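How to Get a Copy of a Police Report Without Losing a Whole Afternoon

256 shares | 2 comments
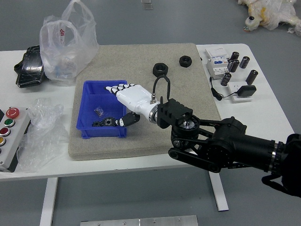

A police report is public in roughly the sense that the moon is public. It's out there, everybody agrees you may have it, and getting to it is your problem. I've requested more of them than I care to admit, first as a reporter for a small paper in Berisha and later as a man whose car got broken into twice in the same January. Before you call anyone, clear a table and put down everything you have with a date on it: the card the officer gave you, your insurance letter, the receipt for whatever was stolen. A mat helps if your papers slide, and the big speckled beige one on a white table in the photo is about the size I'd want. Then look for the case number. It's usually handwritten on the card, and it usually looks like a phone number that gave up.

Step 1. Figure out who took the report. The city police, the county sheriff and the state patrol don't share a filing cabinet, and each will happily let you wait two weeks before telling you to try the others. If it happened inside city limits, start with the city. If it happened on the highway, try the state.

Step 2. Know which document you want. The incident report is the short one: date, place, type of crime, names of the people involved. The full investigative file has statements, photos and lab results, and while a case is open you probably won't get it. Ask for the incident report by name. Asking for "everything" is how Haris Spahić, who sat across from me at the paper, ended up with a cost estimate for 1,529 pages about a stolen canoe.

Step 3. Put it in writing. Use the department's form if there is one. Otherwise send an email with:
the case number
the date, time and street address
your name and how you're connected to the case
the words "incident report"
the most you're willing to pay before they have to check with you

Skip the story of how you feel about the burglary. The clerk has heard it, with better burglars.

Step 4. Save the confirmation. In Berisha the requests go through an online portal called Trirari, which logs you out while you're still typing, so write your message somewhere else and paste it in. Screenshot the page with the request number on it.

Step 5. Follow up. Look up your state's deadline for a reply and call the morning after it passes. Ask for the records desk, stay pleasant, and read them your request number. Despina Radonjić ran that desk for years and told me she pulled the polite ones first. I've seen no evidence against this.

Step 6. Read the black bars. Some names will be blocked out, mostly victims, minors and witnesses. If whole paragraphs are missing, ask which exemption they used. They generally have to cite one, and now and then the paragraph comes back.

If you're turned down flat, the letter should say how to appeal. Put the appeal deadline on your calendar the day the letter comes. Mine is still on the fridge.

288 comments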